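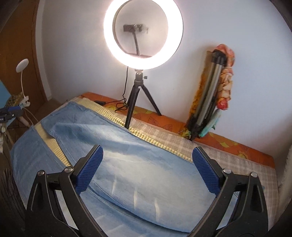
Unit 4: Container culture of woody fruit plants

These notes cover root volume, potting mix, watering and winter storage for fruiting shrubs and small trees grown in pots. Pruning and grafting are in Unit 5. Bring the soil texture chart from Unit 2.

4.1 Root volume

A plant in the ground can extend its roots until it meets rock, water or a competitor. In a pot the limit is the wall. When roots reach the wall they turn and follow it, and over two or three seasons they form a dense outer layer with very little mix left in it. Water then runs down between the root mass and the pot and out the drain holes. The surface looks wet and the center stays dry.

Move up one pot size at a time. A young currant in a 12-inch pot should go to a 14-inch pot, never straight to a half barrel. A large volume of mix without roots in it holds water for too long, and the lower part loses air.

Root pruning is the other option. Do it while the plant is dormant, usually in March in our area. Take the plant out, shave off the outer inch of roots with a saw, cut away any that circle the base, and replant in the same pot with fresh mix. Reduce the top growth by a similar share.

4.2 Potting mix

Garden soil packs down in a pot and should not be used alone. The mix needs two kinds of pore: large ones that drain and fill with air, and small ones that hold water. Coarse bark supplies the first. Peat or composted leaf matter supplies the second.

Bench test for air space:
- Plug the holes of a pot and fill it with mix.
- Add water slowly until it shows at the surface.
- Pull the plugs and catch what drains.
- Divide the drained volume by the volume of the pot.

A result under 12 percent is too low for blueberries and most stone fruit. The class result last term with the Trulex bark blend was 290 ml drained from a 2-liter pot, or 14.5 percent. Jérémie Aubert's table got 340 ml from the same blend after sifting out the fines, or 17 percent.
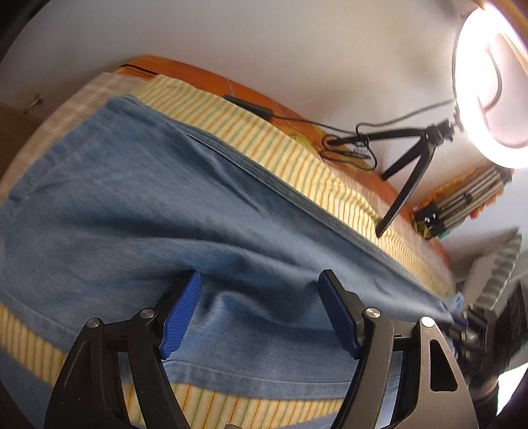

Mixes sink as the bark breaks down, and air space falls with them. Repeat the test on old mix before deciding to reuse it.

4.3 Watering

Water until the pot drains freely, then wait. Lift small pots to judge weight. For large ones, push a finger or a thin stake down to the second knuckle or deeper. A fixed schedule fails in both directions: too much in a cool week, too little in wind.

Salt builds up where fertilizer is used often. Once a month in the growing season, run plain water through the pot equal to twice its volume.

4.4 Winter storage

Roots are less hardy than stems. A shrub rated for a cold zone in the ground may lose its roots in a pot at 20 °F, with the top still looking sound until spring. Sink the pot in soil, or group pots against a north wall and pack the gaps with straw. Do not let the mix dry out completely.

Reading for next time: the Zestenitz trial notes, sections on pot color and pot depth.

Comments

Amber Bloxham
Is the 12 percent figure for the whole pot or only the top half? My deep pots drain very differently from the shallow ones.

Essien
Whole pot, as I read it. Depth changes the result, so use the pot you plan to grow in.

Nirico
Link to the soil texture chart is dead for me.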